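Category: Robot faults and failures | Gripping and handling

Print this article | E-mail this article

Brolach slip

The Brolach slip is a handling fault in robot grippers in which the fingertips close fully beside or against an object while the control software believes they are holding it. The arm then lifts, and the object stays behind, tips over or drops part of the way through the move. The fault takes its name from the Brolach picture-framing works, where it was first written up in detail, and it has become a favourite teaching case for people learning to program robots around glass.

It's a lovely fault to study. Every part can be in good order, every wire sound, and the machine will still let go of something it never had.

Background

Brolach made deep display frames, the kind with a glass front and room behind it for medals, shells or a folded scarf. Finished frames were laid on paper-covered benches for a final check, then moved to a packing rack. In February the works began a trial of two-fingered grippers supplied by Bellitov, with control software from a smaller firm, Prultia.

Flat panes had given no trouble at all. Deep frames were another matter. They are heavy at the front, they rock if a spacer block has been fitted underneath, and their corners offer two sloping faces that guide a fingertip away from the wood as it closes.

The fault

During the trial the software judged a grip by motor effort. When the fingers pushed against something and the motor current rose, the program recorded a hold. On a thick straight rail this worked beautifully. At a corner, the tips could slide off the rim, meet each other and push against one another instead. The current rose just as it would on timber, and the program recorded a hold.

Engineers call this a false grasp, and it was well known before Brolach. What made the Brolach case different was the second half of the fault. The closed tips often stayed wedged under the corner of the frame, so the frame really did rise for the first part of the lift. A weight check made at that moment passed. The frame then rolled off the tips as the arm began to swing.

Of 278 lifts logged in the trial, 19 ended in a slip, and 18 of those were corner lifts. In 3 cases the glass broke. One pane came down beside an open walkway, and the trial was stopped the same day. There were no injuries.

Investigation

The review was led by Shakuntala Joshi, a handling engineer brought in by Brolach. Her first step was wonderfully simple. She took the arm out of the picture altogether and had staff work the frames with hand-held grippers of the same two-fingered pattern, so that they could feel what the fingers were doing. 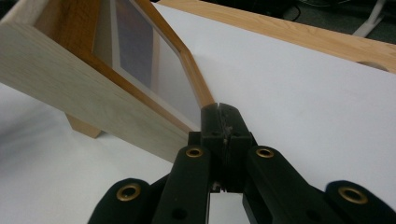
Within a morning the group could produce the slip on demand. Tilting the frame made it far more likely, and so did dust on the fingertips. Joshi's notes also recorded that an operator's hand knew at once when the tips had met, because the last bit of travel went light and then stopped dead — a signal the motor current had been smoothing away.

She compared two sets of fingertips, the plain ones and a softer ribbed pair made by Sengar. The ribbed tips slipped less often, though when they did slip they held on longer first, and the frame fell from higher up. Her report advised against treating them as a cure.

Remedies

The main fix was to check finger position as well as effort. If the gap between the tips is smaller than the thinnest rail in the batch, there can't be a rail between them, and the lift is called off. Prultia added the check in a short update. The works also made these changes:

- corner lifts were dropped in favour of grips at the middle of a rail
- the first part of each lift was slowed, with a pause before any sideways movement
- tips were wiped at the start of each shift
- the walkway beside the bench was closed while the arm was running

Later use of the term

"Brolach slip" is now used loosely for any false grasp that survives a weight check. Some writers keep it for cases where the object is carried on top of closed fingers, as it was at the works. Joshi herself preferred "wedge lift", and the older handling manuals list it that way.

See also: False grasp; Grip force; Wedge lift

Last updated: Jan 2, 2022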